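Questions we hear a lot at the Ronddale Supper Club

Do I need to be a good cook to join?

Goodness, no. Plenty of our members came to us knowing how to boil an egg and not a whole lot more, and they've become some of our most cheerful regulars. Bring bread, bring a salad from the store, bring yourself and a good appetite — we're glad to have you either way.

How much does it cost?

Dues are $32 for the season, which covers the hall and the coffee. Guests may come along for two suppers before we ask them to sign up.

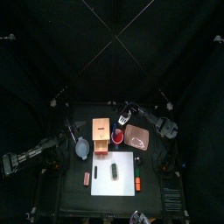
What if I have an allergy?

Please tell Ertuğrul Duman when you sign up, and remind him again the week before, as he has almost 60 households to keep straight and he'd much rather hear it twice. Every dish gets a card with its ingredients on it.

Can I bring my kids?

Yes, please do! We eat early, at 5:30, so that the little ones can get home to bed.

Where do I park?

The lot behind the Flellen Street hall is ours for the evening. In February it can be icy by the back steps, so come in the front way.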